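Modton puts off decision on assembly robots
Jun 20, 2020

Frame maker Modton has delayed its order for two-armed assembly robots until November, after staff asked what the machines would really cost to run.

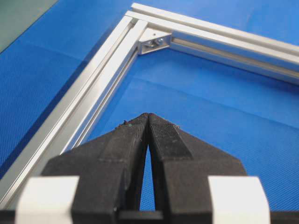
Reading time: 2 minutes

The plan, drawn up by supplier Griltari, is for six cells putting together aluminium frames with corner brackets. Griltari says each could handle up to 600 joints a shift. That figure comes from the supplier's own sums and assumes the parts always arrive in the right place.

Gladys Cuadros, who holds the equipment budget, is not convinced. "The quote covers the arms. It doesn't cover spare fingers, fixtures or the person who has to stand there when it stops," she said.

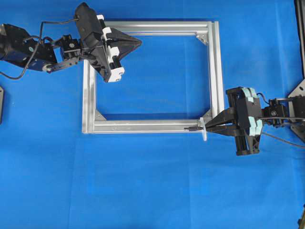
Two arms at a frame, one holding a small white plastic part. Photo: Nilton Apaza

Modton has asked for a second price from Mamani, and wants both firms to include servicing. It has yet to say how long the cells would need to run before they paid for themselves. Griltari has not offered a trial on Modton's own orders.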